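Reserve Drivers Need Real Laps

Every season a young driver is signed as a reserve, handed a team jacket and then put in a chair at the back of the garage. He or she will be there for most of the year. When the race driver gets sick or breaks a wrist, the reserve climbs in with an hour of practice, qualifies near the back, and is judged on the result. I think this is a poor way to treat a driver and a poor way to run a team, and the sports car series I follow is one of the worst for it.

Take Isla Nisbet. She won the junior title by a wide margin and signed with Zundine the same winter. Everyone agreed it was a good move. Zundine had the money and the fastest car over a long stint. What the team did not have was a seat, and it said so at the time. Her contract gave her three test days. One was lost to fog and one was cut short by a gearbox problem. She went into August having driven the car for less than a full day.

Then Kenneth Cowie hurt his back, and she was told at seven in the morning that she was racing at Billutau.

Billutau is a hard place to start. The second half of the lap is almost all blind corners, the curbs are high, and the track surface changes twice between the bridge and the pit entry. Cowie had raced there for years and still went off at the bridge the last time he drove it in the rain. Nisbet finished 14 seconds behind the next car in her class after a slow first stint. Her second stint was much better. By the end she was matching her teammate on used tires, but by then most people had made up their minds.

The comments after the race were about whether she was ready. I would ask what Zundine had done to get her ready. A team that spends all winter on a new front wing and gives its reserve one proper test day has made a choice about where its effort goes. It should own that choice when the reserve is slow for an hour.

The usual answer is cost. A day of testing is expensive, and a crash in testing is worse. I accept that. But the teams already travel with a spare chassis, and every event has a first practice session that the regular drivers mostly use to check radios and brakes. Give the reserve that session at a few races a year. Baxter did this two seasons ago with its second car. The team lost nothing in the standings, and when it needed a replacement late in the year he brought the car home fifth.

The other answer is the simulator. Teams will say that a reserve can do 100 laps of any circuit before lunch without wearing out a single tire. That is true, and the work is useful. A driver can learn the order of the corners, the braking points and all the switches on the wheel. Younger drivers in particular grew up with this kind of thing and are good at it. Plenty of them started with a game console at home, years before anybody let them sit in a kart.
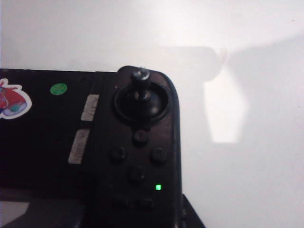
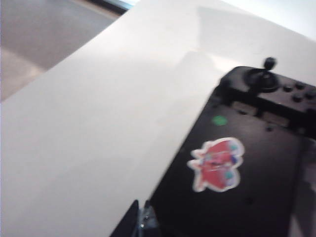 Still, a simulator does not teach a driver what the car feels like when it goes light over a crest with old tires and a full tank. It does not teach traffic very well either. In this series the faster class laps the slower one every few minutes, and most of the time lost at Billutau was lost there. Nisbet lifted when she could have stayed on the throttle, because she did not yet trust what the other cars would do. You get that trust by racing near people.

Tromia has a better idea, and I wish more teams would copy it. Its reserve races full time in the support series on the same weekends, then sits in on the main team's debriefs in the evening. The circuits are the same and so is the weather. It is a slower car – a lot slower – but the driver is racing wheel to wheel all year and is never more than a short walk from the garage when the phone rings.

The series could help too. It could require each team to run its reserve in 50 minutes of official practice over the year at three or more circuits. It is a small thing to ask. Over 3,000 people turned up early for the open session at Billutau, and I think plenty of them would have liked to see a new name on the timing screen.

Cowie is expected back for the next round, and Nisbet will go back to the chair. Zundine has said it is happy with her and wants to keep her. I hope that is true, and I hope somebody on her side is reading the new contract carefully. She should ask for practice sessions in writing, with the circuits named, and she should ask before the season ends, while the team still remembers that it needed her.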